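When Wayne Kowalchuk came to Trurnstead, he planned to stay one winter and repair one accordion. He has now been at his bench for 20 years, and people send him instruments from all over the province.

"I was not a musician," he told me over tea. "My uncle played at weddings, and when he died the accordion came to me with half the reeds silent. I could not find a repair man, so I opened it myself."

That first instrument took him until February. He kept every broken reed in a biscuit tin, which is still on the shelf.

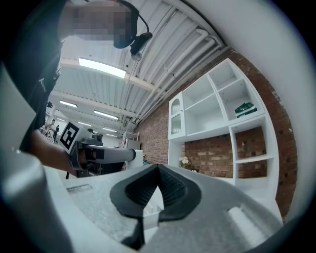 Senyo Nutsugah
Community writer, Coturis

I asked him what is the most common fault. He did not need to think. "Basements," he said. "The leather valves curl, the wax becomes brittle, and then the owner tells me it was fine when they put it away."

An ordinary retuning costs $389 in his shop, and he will not begin before the owner has played for him. He wants to hear which notes they like to lean on. "Some people love a wet sound, some want it dry. If I tune it to my own taste, it is my accordion and they are only paying for it."

He has no apprentice at the moment. A young woman from Ernalell comes in the evenings to learn waxing, and he is pleased with her colour sense when she matches old celluloid.

"She asks me before she cuts," he said, and poured more tea.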